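Small offices should stop paying for backup they never test

My sister-in-law's dental practice in Ellville lost 200 patient files in October. The ransomware came in through an invoice attachment, as it usually does. The practice had backups. They had not been opened in 4 years.

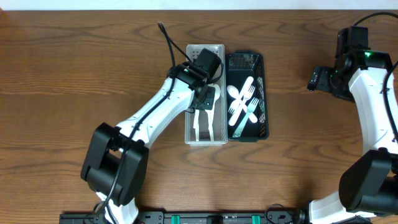 Is a cloud backup enough on its own? Only if it keeps older versions and someone has restored files from it recently. A synced folder will copy the locked files over the good ones within minutes.

Kevin Bedoya, who cleaned up the mess, charged for 40 hours. Most of that went into finding out which copies were which. The backup program, Varnano, had been sending failure notices to a former employee's mailbox. 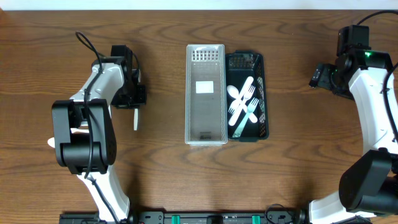 I would keep two copies and treat them as separate things. One stays online for convenience. The other gets unplugged after each run. They can sit as close as the two small baskets on that wooden table, so long as one can't reach into the other. A drive left plugged in is one more folder for the malware to lock.

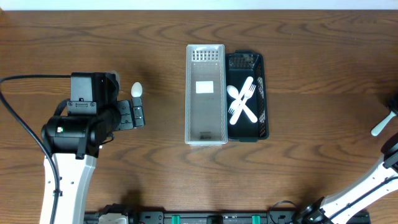

Wood grain on the tabletop, with white wall behind.

Insurers could help by asking for proof of a test restore before they write a policy. It takes an afternoon. A checkbox that says "backups: yes" tells them very little.

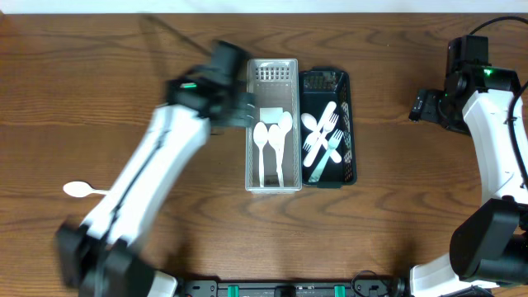 Two small baskets, side by side.

The practice now restores five files every month, picked at random, and writes the result in a paper log.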